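# Jomden 来电归因

版本更新日期:2019年7月24日

Jomden 是 Wonduvside 出品的来电归因系统,用来记录客户打进来的每一通电话是由哪个广告、哪个关键词、哪张落地页带来的。适用于咨询和成交主要靠电话完成的行业,例如装修、搬家、驾校、家电维修、法律咨询、设备租赁。只靠网页下单的商城用不上这套系统,选购前请先确认自己的业务类型。

产品由三部分组成:号码池、网页脚本、报表后台。报表后台单独命名为 Koubek,老客户在发票和合同上看到的“Koubek 报表服务”指的就是它。三部分合并销售,不单卖号码,也不单卖脚本。

## 工作方式

访客打开网站后,网页脚本读取来源信息(搜索广告、自然搜索、信息流、短信链接、直接访问等),从号码池里取一个当前空闲的号码,替换页面上原来的联系电话。访客拨打这个号码,通话转接到您原有的座机、手机或呼叫中心,同时在后台生成一条记录。

访客离开网站后,号码不会立刻释放,默认保留三十分钟。保留时间可以在后台改,最短十分钟,最长二十四小时。保留时间越长,占用的号码越多,流量大的站点需要同时加购号码。

同一访客在保留时间内再次打开网站,看到的还是同一个号码。换了浏览器或者清了缓存,系统会按新访客处理。

线下渠道不经过网页脚本。印在传单、车身、门头、杂志上的号码用固定号,一个渠道一个号,后台里手工填写渠道名称。固定号不参与轮换,停用之前不会分配给别处。

## 后台里能看到的内容

每通电话一条记录,字段如下:

- 呼入时间、振铃时长、通话时长
- 是否接通,未接的标出是占线、无人接听还是对方提前挂断
- 来源渠道、广告计划、关键词(渠道方提供时)
- 拨打前浏览过的页面,最多保留最近二十个
- 来电号码归属地
- 是否首次来电
- 标签和备注,由接线人员自己填写

录音功能默认关闭。需要打开的,须在转接前播放提示语,提示语可以用系统自带的,也可以上传自己录制的文件。录音保留九十天,到期自动删除,后台没有延长的选项,要留档请自行下载。

Koubek 的汇总报表按渠道、按计划、按落地页、按时段各有一张。四张报表都可以选择只看有效来电。什么叫有效来电由客户自己定义,常见的做法是通话时长超过六十秒并且属于首次来电。我们建议先按这个口径跑满一个月,再根据行业情况调整,中途改口径会使前后两段数据对不上。口径改动会在报表顶部留一行记录,写明改动时间和改动人账号。

报表可以导出为 CSV 和 XLSX。导出文件中来电号码默认隐去中间四位,管理员账号可以导出完整号码,每次导出都写入操作日志。

## 号码池怎么配

配置多少号码取决于网站的同时在线人数,跟每天来多少电话关系不大。估算方法是看高峰时段半小时内有多少独立访客来自付费渠道,按这个数配就够用。只对付费渠道换号、自然流量显示原号码,是最省号码的配法,也是大部分客户采用的配法。

号码池用完时,脚本不会报错,页面继续显示您原来的电话。这段时间内的来电照常能打进来,只是归不到具体关键词。后台首页有一项“溢出次数”,连续几天不为零就该加号码了。

同一个号码池不能跨域名使用。有多个网站的客户,每个域名单独建池,报表可以合并查看。

本地号码与外地号码的接听率没有统一结论。有的行业客户看到外地号不愿意拨,有的行业不在意。我们提供的是与您营业地一致的区号,个别县级地区没有号源时改用所属地级市的区号,签约前会告知。

## 安装

网页脚本只有一行,放在页面头部即可。用标签管理工具的,新建一个自定义代码,触发条件选全部页面。建站平台不允许插入外部脚本的,目前无法使用动态换号,只能使用固定号。

安装步骤:

1. 在后台“站点”里新增域名,提交后等待审核,工作时间内一般两小时通过。
2. 填写页面上现有的电话,写法要和页面一致。页面上同时有带横线和不带横线两种写法的,两种都要填。
3. 填写转接目标。可以填多个,按顺序振铃或者同时振铃。
4. 复制脚本,装到网站。
5. 用带广告参数的链接打开自己的网站,检查号码是否变化。
6. 拨打一次,到后台查看记录。

第二步是报修里最常出现的原因。电话做成图片放在页面上的,脚本无法替换,需要改成文字。点击拨号按钮的链接里也有一份号码,脚本会一并处理,但是按钮如果由第三方客服插件生成,需要在后台勾选“延迟替换”。

网站有页面缓存或者使用静态加速的,不受影响,换号在访客的浏览器里完成。单页应用切换路由后号码变回原样的,请勾选“监听页面变化”。
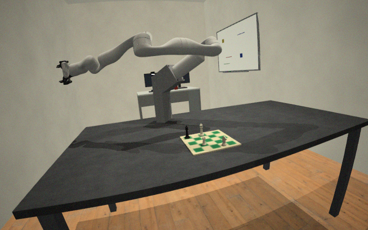

有读者在页面留言里写道:装了两周,后台的来电数比我们前台登记的多出不少,开始以为系统算重了,后来把录音提示打开,逐条对过,多出来的全是占线时没接到的电话,前台那边根本没有登记。留言最后还提到,希望未接来电能够单独推送到手机,不用每天进后台翻。

未接来电推送已经包含在当前版本里,在“通知”页打开。推送方式有短信和邮件两种,短信按条计费,邮件免费。可以设定只在营业时间内推送,也可以设定同一号码一小时内只推一次。来电数与前台登记不一致时,请先在记录列表里按“未接”筛选,再按“重复来电”筛选,剩下仍然对不上的,把时间段发给客服核查。

## 与广告平台对接

后台可以把有效来电作为转化数据回传给广告平台。回传有两种方式:自动接口和手工上传文件。支持自动接口的平台名单在后台“对接”页,会随平台方政策变动,此处不列。

回传的内容包括点击标识、转化时间和转化名称,不包括来电号码,也不包括录音。是否回传金额由客户决定,需要在记录里手工填写成交金额,或者通过表格批量导入。

通话结束到数据出现在广告平台有延迟,延迟长短取决于平台。我们这一端在通话结束后十五分钟内发出。广告平台显示的转化数与 Koubek 显示的来电数通常不相等,主要有下面几种情况:

- 平台只统计归因窗口内的点击,Koubek 按访客最后一次来源统计。
- 平台按点击发生日计数,Koubek 按来电发生日计数。
- 访客把号码抄下来转给家人拨打,Koubek 在保留时间内仍会记到原来源。
- 超过保留时间以后才拨打的,可能被记为“来源不明”。

“来源不明”的比例在正常配置下很低。如果突然升高,先检查号码池溢出,再检查近期有没有人把动态号码贴到别的网站或者发到群里。后台可以按单个号码查看历史来电,哪个号码外流一看便知,将它移出池子改作固定号即可。

## 与客户管理系统对接

提供标准接口和网址回调两种方式。回调在三个时点触发:振铃、接通、挂断。回调失败会重试五次,间隔逐次加长,五次都失败的记入“失败队列”,可以手工重发。队列保留七天。

接口文档登录后可见。接口调用不另收费,每个账号每分钟限六十次,超出的请求返回错误码,不排队。

没有客户管理系统的小团队,可以直接用记录列表里的标签功能。标签最多建三十个,建议不要建太多。接线人员在挂断后填写最准确,隔天补填往往凭印象。

## 规格

| 项目 | 内容 |
|---|---|
| 产品编号 | JD-2204 |
| 起配号码数 | 19个 |
| 单个账号域名上限 | 30个 |
| 转接目标 | 座机、手机、IP话机、呼叫中心 |
| 号码保留时间 | 10分钟至24小时 |
| 录音格式 | MP3 |
| 录音保留 | 90天 |
| 通话记录保留 | 36个月 |
| 后台语言 | 简体中文、英文 |
| 子账号 | 不限,权限分管理员、分析、接线三级 |
| 导出格式 | CSV、XLSX |
| 机房 | Itdale |

通话记录到期前三十天,管理员会收到邮件提醒。账号停用后数据保留六十天,期间可以登录导出,不能产生新的记录。

## 价格

分两档,均按年付费,不设月付。

**标准档,每年2037元。** 含起配号码、一个域名、全部报表、邮件通知、工作时间客服。不含自动回传接口,可以手工上传。

**完整档,每年3060元。** 在标准档基础上增加自动回传接口、回调接口、录音功能、五个域名,以及一次远程配置服务。

通话转接费按分钟另计,从预存话费中扣除,余额不足时提前三次提醒。余额用完后来电仍会转接三天,三天内没有充值的,号码暂停。暂停期间访客拨打会听到忙音,请务必留意提醒邮件,联系邮箱换人后记得到后台修改。

号码加购以五个为一组,价格随地区号源变动,以下单页显示为准。加购的号码跟随主套餐到期,不足一年的按剩余天数折算。

标准档可以随时升级到完整档,补差价,不改变到期日。完整档降到标准档须等到期。降档后已有录音按原定期限删除,已设置的回调停止。

## 试用

新客户可以申请十四天试用,试用期内提供五个号码、一个域名,功能与完整档相同,通话费由我们承担,上限三百分钟。试用到期不自动扣费。决定购买的,试用期内的号码和数据可以保留;不购买的,号码收回,数据在十天后删除。

试用期号码不要印在任何纸质材料上,也不要填进地图标注或者黄页。每个季度都会有客户为此来电,收回后的号码会进入空置期,之后分配给别的客户,无法再找回。

八月起试用申请须上传营业执照,个人不再受理。此前已经开通的个人试用账号不受影响,到期后转正式账号时补交资料。

## 服务

客服工作时间为九点至十八点,法定节假日只处理线路中断。线路中断请直接拨打后台右上角的故障电话,不要走工单,工单按顺序处理。

下列事项在服务范围内:脚本安装指导、号码池配置建议、转接故障排查、报表口径说明、对接调试。

下列事项不在服务范围内:广告账户代运营、落地页设计、接线话术培训、代客户判断某一通电话是否有效。有客户希望我们代听录音并打标签,这项服务目前没有,也没有列入开发计划。

远程配置服务需要提前两个工作日预约,一次不超过两小时,请安排能修改网站代码的人在场。超过预约时间十五分钟没有接入的,视为改期,改期限一次。

## 数据与合规

来电号码属于个人信息。客户在网站的隐私说明中应当写明使用了来电归因服务,后台“合规”页有一段可以直接使用的说明文字,各行业如有特别要求,请自行修改或咨询律师。

开通录音的客户须保证提示语在每一通电话里播放。系统不允许在录音打开的状态下关闭提示语。

访客要求删除本人记录的,管理员在后台按号码检索后可以整条删除,删除后报表总数保留,明细不可恢复。删除操作同样写入日志。

我们的工作人员默认看不到客户的来电明细。排查故障需要查看时,由管理员在后台生成临时授权,有效期最长四十八小时,可以随时收回。

## 已知限制

- 访客浏览器禁用脚本时,显示原号码。
- 部分手机浏览器的阅读模式会跳过换号。
- 国际来电只记录时间和时长,归属地显示为空。
- 来电方隐藏号码时,无法判断是否首次来电,一律按首次处理。
- 转接目标设置了彩铃或者语音信箱的,系统会把语音信箱应答记为接通。请关闭语音信箱,或者在后台把最短接通时长设为二十秒以上。
- 同一通电话在客户内部再次转接,只记录第一次接通的分机。

## 本次更新

- 未接来电推送增加邮件方式。
- 记录列表可以按接线账号筛选。
- 修正跨零点通话在时段报表里被计入两天的问题,历史数据已经重算,近2204条记录的归属日期有变动,受影响的账号已收到邮件。
- “延迟替换”的等待时间改为可调。
- 停止支持旧版脚本的计划推迟,具体日期另行通知。仍在使用旧版脚本的站点,后台首页会显示黄色提示条,替换时先删旧脚本再装新脚本,两份同时存在会重复占用号码。

## 订购

登录后台,在“套餐”页选择档位和所在地区,提交资料后付款。号码在资料审核通过后的一个工作日内分配。发票在付款后次月开具,抬头默认与营业执照一致,需要变更的在付款前注明。

对公转账请在备注里写账号编号。没写编号的款项需要人工核对,到账确认会晚两到三个工作日。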